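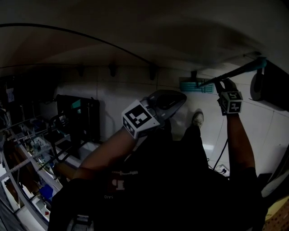

Zihan thinks we have enough now and that I'm being stubborn. A hundred is what the plan said, she told me over lunch, a hundred and change is what we've got, and if the model can't learn to move a rod from that then more of the same won't save it. Fereshteh said nothing, which usually means she agrees with whoever is speaking.

2020-02-16

I've been putting off writing this down. We are at 118 recordings on the rod task. I spent the morning going back through them, all of them, with the sound off and a notepad next to me, and I came away less sure than before I started.

What bothers me is how alike they are. Same wall, same teal rack in the same spot on it, same person with the grippers strapped on and the rod coming across at very nearly the same angle. You could swap number 12 for number 90 and I doubt any of us would catch it. The marker cubes on the grippers track fine, I'll give them that. Last month I was complaining about dropouts every time a wrist turned away, and Thodoris fixed it over a long evening and has been decent enough not to mention it since. So we know very exactly where the grippers went. I'm just not convinced we know why they went there, and I don't see how the model will either.

The whole pitch for doing it by hand is that people are good at this and we only have to write down what they do. Vasilis says it in every meeting. But a person wearing those things isn't good at it, at least not for the first 40 tries. They're slow, they overshoot, they stop and think in the middle. I did a set myself and I was awful. By the time you get smooth you've also gotten lazy, and you do it the one way your shoulder likes. So the early ones are full of dithering and the late ones are all one motion, and we pour both into the same bucket and call it variety.

I brought this up in the afternoon. Lautaro's answer was that dithering is fine, even useful, because the arm will dither too and should see how a person gets out of it. I don't hate that argument. I asked him which recordings show somebody getting out of it, and he said he'd have to look. I had looked. There are 2. In the rest, if the grip went wrong, the person stopped the recording and started over, since that's what the instruction sheet told them to do. I wrote the instruction sheet. I did not enjoy saying that part out loud.

Vasilis wants to move on to the next task and hand this one to Grovitz as it stands. He says they never asked for recoveries, they asked for a count, and the count is met. True enough. He also says the Plenness people did theirs with fewer and it worked, and I have now heard this so many times that I asked to see it working. There is a video, it seems. There is always a video. I'd like to see the tries on either side of the one they kept.

Arthur (the training machine, not a person — I've had to explain this to my mother twice) is busy with somebody else's job until tomorrow, so there was no quick way to settle it. Thodoris offered to hold some recordings out and see how badly the thing does on them. I said it would do beautifully on them, because the held-out ones are the same as the rest. He said yes, well. Then he suggested moving the chair and shifting where the person stands, and holding those out instead. That's a proper test and I should have thought of it in January.

So what I got out of the day is small. Fereshteh will do a short set tomorrow from a different spot, with the rod handed to her any old way and no starting over when it slips. I've crossed that line off the sheet. If the model falls apart on her set, I have my argument. If it doesn't, I'll shut up and Vasilis can send the lot off before March, as he's been promising people he would.

I do notice that I want it to fall apart. That's not a great attitude to bring to a test, and I'd be annoyed at anyone else for it. I asked Thodoris to do the scoring and not show me until he's finished.

My wrists hurt — from the set I did, I think, or from typing. Need to ask about the lighter straps. Also need to reply to Akarar about the storage bill, which I have now forgotten three days running.

Last updated: 2020-02-16 evening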